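**Kinnear felt and wool brush, medium**
Product no. 625
Price: $34

The Kinnear is a clothes brush for wool coats, felt hats and heavy scarves. We make it in our workshop in Urton, in one size and two colours of handle, grey or dark green. It is 141 mm long and sits well in a small hand also.

The bristles are of two kinds. The outer rows are stiff and lift the dried mud and the lint. The inner rows are softer and lay the fibres down again in one direction. For cashmere please choose the soft model, the Wolteso, because the Kinnear can be too strong for it.

**How to use it**

Let the coat dry fully before you brush. Begin at the collar and go down with short strokes, always the same way. For a felt hat, brush anticlockwise, and hold the crown from inside with your other hand. Four or five minutes is enough for a long coat.

**Care of the brush**

Comb out the lint after each use. Once in a season you can wash the bristles in lukewarm water with a little soap. Dry it with the bristles down, never on a heater, or the handle may change its colour. 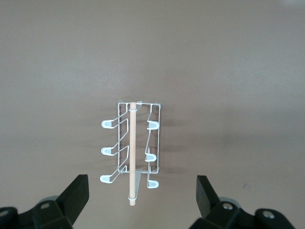 A coat that is worn every day should rest for one night between wearings, on a wide hanger and with empty pockets.

**Delivery**

Orders leave Urton within 4 working days. In December it can be longer. Replacement handles are not in stock at this moment, but Flora Imrie in our workshop can repair a loose one if you send her the brush. Please write your order number on the parcel.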